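Nenden plant to start on field kitchen trailers in November

October 26, 2025

Gedura will begin building the Tarker field kitchen trailer at its Nenden plant next month, under a contract to supply 41 of them to the army. Po-yen Chang, who runs production at the site, spoke to us about the order and what it means for the workforce.

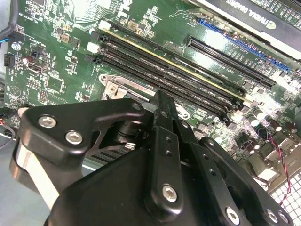
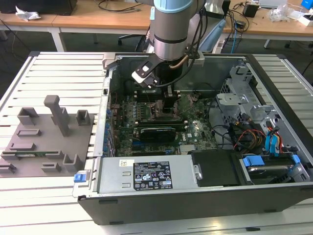
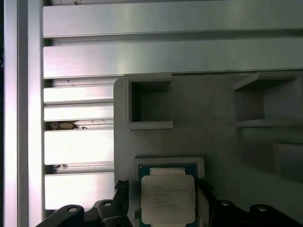
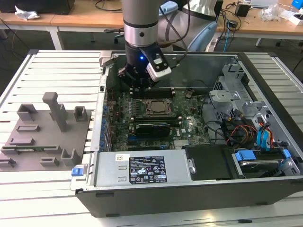
Photos: Gedura

The Tarker replaces a trailer that has been in service for decades. Chang said the army's main complaint about the old one was the time it took to set up.

"You had two people unpacking it for most of a morning before anyone could boil water," he said. "They wanted to arrive, level it, open the sides and start cooking. That was the first line of the requirement and it drove most of the design."

Each trailer carries burners, ovens, a cold store and its own water tank, and is towed by a medium truck. Chang said the towing weight had caused more arguments than any other figure in the contract.

"The first prototype came in heavy. We took weight out of the floor and the side doors, then had to put some of it back when the hinges cracked on the corrugated road test. The second prototype got through that test with the hinges intact."

The chassis will be welded at Nenden. The burners come from Chiu, a supplier Gedura has used before on mobile laundry units. Asked if the company had considered making its own, Chang said it had looked at the idea and dropped it.

"Certifying a burner is a job in itself. Chiu already had one that runs on diesel and passes in the cold, so we bought it."

The plant has 563 employees. Chang said eight more welders would be taken on for the trailer line, and that the company hoped to find them locally. Two apprentices who finish their time this year have already been offered places.

He was cautious about the delivery schedule. The first trailers are due to go to a training unit, where army cooks will use them for a full exercise before the rest of the order is built.

"I expect a list of changes to come back, and we've left a gap in the program for it. Cooks know what they want. On the prototype they told us the drain was on the wrong side, and they were right, because the waste water ran towards the serving line."

Parts supply is his other concern. Stainless sheet has been arriving on time, but axles have not, and the company is holding extra stock in a rented shed across the road from the plant.

"I'd sooner pay rent on a shed than have a line standing still," Chang said.

Gedura has also had inquiries from emergency services about a civilian version. Chang said it would need different lighting and a lighter towing hitch, and that no work would be done on it until the army order was under way.

"People ask me about the bushfire version every week. I tell them to come and look at the army one first."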